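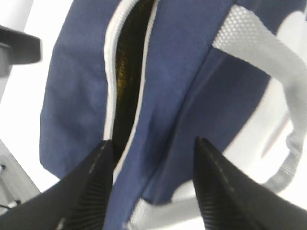

布の袋ものはね、生地よりファスナーのほうが先にくたびれるのよ、とエカエテ・タムノさんに言われたのは、去年の衣替えのころでした。そのときは「へえ」と聞き流していたのですが、家じゅうのポーチやバッグを出して並べてみたら、まあその通り。生地はまだしゃんとしているのに、途中でひっかかるもの、かみ合わなくなったもの、引き手がどこかへ行ってしまったもの……。それ以来、季節の変わり目に袋ものの手入れをするようになりました。今回はそのやり方を、思いつくままに書いておきますね。

まずは中身を全部出すところから
洗う前に、口をいっぱいに開けて、裏地を引っぱり出します。隅にたまった糸くずや砂は、使い古しの歯ブラシでかき出すと気持ちいいくらい取れますよ。うちでは飴の包み紙とレシートがかならず出てきます。内ポケットの底も忘れずに。一度、口紅を入れたまま洗ってしまって、泣きそうになりました。

濃い色と白の組み合わせは要注意
紺や黒の生地に白いテープや縁取りがついた袋は、かわいいけれど洗うときは少し気をつかいます。目立たないところを濡らした白い布でそっと押さえて、色が移らないか見てください。移るようなら水につけるのはやめて、固くしぼった布で拭くだけにします。色が移らず、洗濯表示も手洗いできるとなっていれば、ぬるま湯におしゃれ着用の洗剤を溶かして、押し洗いを。表示の上限が40度でも、わたしは手を入れて「ぬるいな」と思うくらいにしています。つけ置きはしません。電話に出ているあいだに忘れてしまうたちなので、これは自分への戒めでもあります。

ファスナーの開け閉めはどっち？
よく聞かれるのですが、洗うときは閉めるのが基本です。開けたままだと歯がほかの洗濯物をひっかくし、テープもよれやすいんです。洗濯機ならかならずネットに入れて、袋ひとつにネットひとつ。すすぎが終わったらタオルではさんで水気を吸わせ、そのあとで口を開けて、さかさに陰干しします。脱水を強くかけると、折れじわがなかなか取れません。

すべりが悪くなったら
油をさしたくなりますが、布ものにはおすすめしません。しみになります（やりました）。わが家で使うのは白いろうそくです。歯の表と裏を軽くなぞって、引き手をゆっくり何度か往復させ、はみ出た粉を乾いた布で払います。金属の歯なら鉛筆の芯でもよくすべるようになりますが、白いテープには黒い粉がついてしまうので、そこはやっぱりろうそくで。ろうそくは近所の雑貨屋で258円、何年も同じ一本を使っています。

布をかんでしまったときは、力まかせに引かないこと！　かんだ布のほうを横にそっと引きながら、引き手を少しずつ戻します。夜遅くに疲れているときは、無理をせず朝まで置いておくのがいちばんかもしれません。

閉めてもすぐに開いてしまうのは、スライダーがゆるんでいることが多いようです。左右の後ろ側を、小さなペンチでほんの少しだけ、かわりばんこに締めてみてください。ここで張り切ると動かなくなるので、締めては動かし、また締めて。古いスライダーは割れることもありますから、大事なバッグは最初から修理屋さんにお願いしましょう。

しじわと形なおし
綿や麻なら、当て布をして裏からスチームをあてると落ち着きます。歯が樹脂のファスナーには、アイロンを直接のせないでくださいね。素材がわからないときは、お風呂上がりの浴室に吊るしておくだけでも、ずいぶんましになります。そのあとはよく風を通してください。

しまい方
すっかり乾いたら、薄紙かいらなくなったTシャツを丸めて詰め、口は少し開けておきます。ぴったり閉めてしまうと、わが家では匂いがこもりました。重ねるなら4つまで、というのがうちの決まりです。いちばん下の子がかわいそうな形になってしまうので。新聞紙は、淡い色の裏地にはインクが移ることがあるのでやめました。

前にこの話を書いたところ、パンカジ・ティヤギさんから、引き手がなくなったところに細い革ひもを結んでいるというお便りをいただきました。さっそくまねして、余っていたリボンを6センチに切って結んでみたら、暗い玄関でも指がかりがよくて、すっかり気に入っています。リボンの端は、ほつれ止めの液をちょんとつけておくと長持ちしますよ。

次は5月、冬のあいだ使った毛糸の帽子を洗うころに、また続きを書くつもりです。帽子のほうは、まだ干し方で迷っています。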